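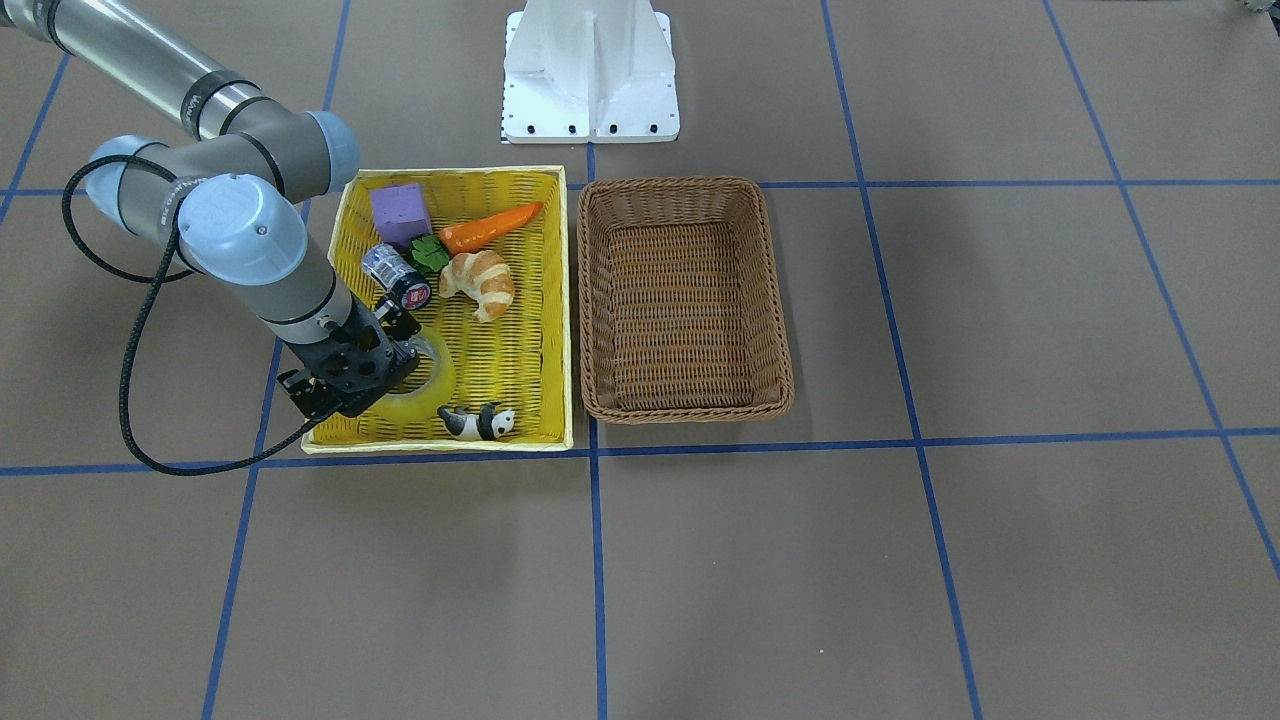 Figure 1. The yellow mixed basket, with the tape, the croissant, the carrot and the purple cube.

Where Does It Go? A Tidying Study
Project report by Annick Thibodeau and Gaétan Gauthier
Supervisor: Beryl Penrose

We started this project because of a drawer. Gaétan's family in Gillport has one of those drawers where everything ends up, and one Sunday we tried to sort it and argued for most of the afternoon! Is tape a tool or a craft supply? Does a toy carrot live with the food toys or just with the toys? We wanted to find out how other people decide.

What we did

We put together a set of small objects that don't belong together and placed them in shallow woven baskets on the floor. The yellow one (Figure 1) quickly became our favorite. It has a roll of clear tape, a small metal can with a red-and-black label, a toy croissant, an orange toy carrot and a purple foam cube, and it makes people stop and think. We asked 34 students to sort the contents into as many groups as they liked and to give each group a name. They had 600 seconds, and almost everyone finished early.

What we found

The croissant and the carrot were the easy pair. Most people put them together right away and called the group "food" or "play kitchen." The can was a lot more fun. Some people added it to the food because it's a can, and others moved it over to the tape and called that group "garage" or "useful stuff."

The purple cube was the real troublemaker, and we loved it for that. It ended up with the toys, with the cleaning things (it does look a bit like a sponge) and quite often in a group all by itself. We collected 53 different group names in total. Our best one is Wenche Wallin's "things I would lose first."

What we would change

The baskets should be deeper, so people have to dig a little like in a real drawer. We would also let them sort in pairs, because the arguing is where the good reasons come out. Gaétan still says tape is a craft supply. Annick has moved hers to the toolbox.

Thanks to Sylvie Dufour for lending us the toy food.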